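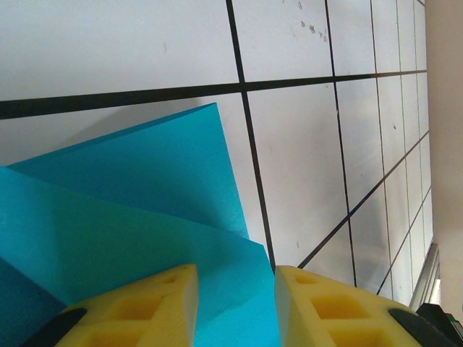 March, second morning with the Preltora gripper kit

Begoña got in before me and had the kit bolted up by 8:40, so I came in to a warm controller and a cup of tea, and I couldn't ask for a kinder start than that. Notes are mostly for me and for Ezequiel Marín, who has to decide whether we keep the thing or send it back to Rivas when the trial runs out. Begoña Salcedo, if you're reading this too, please fix whatever I've remembered wrong.

We're on the soft finger set, the yellow ones with the square pockets moulded into the faces. I was a bit sniffy about foam fingers when the box was opened (I think I said something about bath toys) and I take at least half of that back. They give nicely. The job for today was picking single sheets of the blue foam where one is lying over another, which is the thing our old Brirnley jaws have never been any good at. The Brirnley ones either pinch both or dent the one you wanted.

First go, fingers straight down, default grip force from the Preltora menu. Took both sheets, every time. Dropped the force by two notches and it took the top one more often but let go on the way up. Begoña suggested coming in at a slant, so one finger slides under the corner before the other closes, and that was a big improvement. I spent far too long after that fiddling with the approach angle when I should have been writing numbers down, but it was good fun and I did get a feel for it.

Numbers, then. 239 picks logged between the first tea and lunch, all with the slanted approach. 104 of those were from the worst arrangement, where the sheets overlap at odd angles and there's only a small corner to go for. I haven't sorted the fails by cause yet, and I don't want to guess at a rate from memory, so that's tomorrow's job. The counter on the controller says 2,042 cycles in total, and I'm told some of those were put on by Rivas before it was shipped. Worth asking them how many, as we'll want it for the wear notes.

Things I like: swapping a finger takes one screw and no swearing. The wrist camera comes already calibrated and stayed that way after we took the whole lot off and put it back on. The manual is written by someone who has used the gripper, or has at least been in the same room.

Things I don't: the force setting goes back to default after every power cycle, and there's no warning when it does. It caught me once before lunch and again after, and I have only myself to blame for the second. The cable is also a touch short for our arm - fine for now, but it pulls when the wrist rolls all the way round.

Nulcombe have quoted us for a rival set with a silicone skin. Dearer, and they want us to pay freight both ways. I'd sooner finish this trial properly before opening another box, but Ezequiel may feel differently and it's his budget.

Still to do: sort the fails, ring Rivas about a longer cable and the cycle count, try the slant from the left side as well as the right, and put a label on the controller saying CHECK FORCE in large letters. Begoña has the label maker.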